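Ticket: Label printer skips every second label after paper change
Opened by: Maricel Espiritu
Assigned to: Arnel Lagman
Status: Solved, kept open for notes
Product: Morora desktop label printer, stockroom

Maricel Espiritu
Since we switched to the new rolls, the printer feeds one good label and then a blank one. Same file, same PC. I restarted it twice and cleaned the roller with the little wipes. A batch of 28 came out with a blank behind every single one.

Arnel Lagman
Ooh, I like this one! Blank every other label nearly always means the printer has the wrong idea of the label length. Can you hold the feed button until the light blinks 2 times, then let go? It should spit out a few labels and measure the gap.

Maricel Espiritu
Did it. Light blinked, five labels came out, still skipping.

Arnel Lagman
OK, then it's measuring fine and the driver is overruling it. Open Printing Preferences, Page Setup, and tell me what stock is picked.

Maricel Espiritu
It says "Dundberg continuous". We haven't bought those in ages!

Arnel Lagman
There it is! Change it to "Labels with gaps", type in the size from the roll's box, and save it under a new name so an update can't quietly put the old one back. Then do the feed button thing once more.

Maricel Espiritu
It works!! Printed a full batch, no blanks. I'm so happy I could relabel the whole building. Next up are the colored bins on the wood table, and the pens that never get put back in any of them.
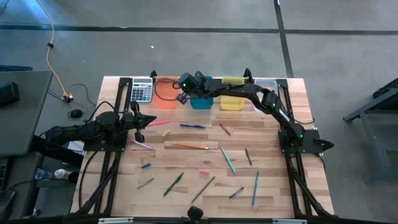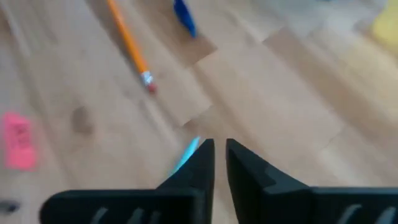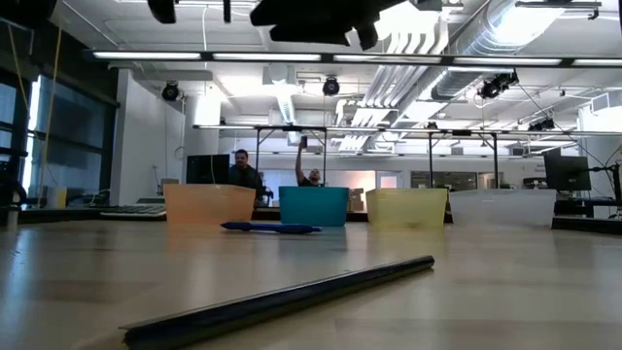
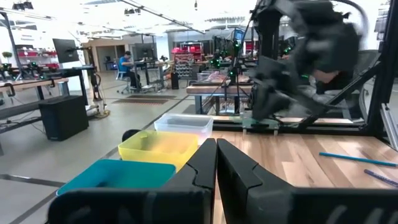 Notes for the next roll change

1. Check the stock name in Printing Preferences before you load the roll.
2. Run the feed button measurement with the lid fully clicked shut.
3. Print one test label, then the batch.

Rhea Belmonte
Adding that the front desk printer had the same old stock name saved. Fixed it the same way, took me five minutes. Great thread!

Arnel Lagman
Love it. I'll leave this open until the November driver update is in.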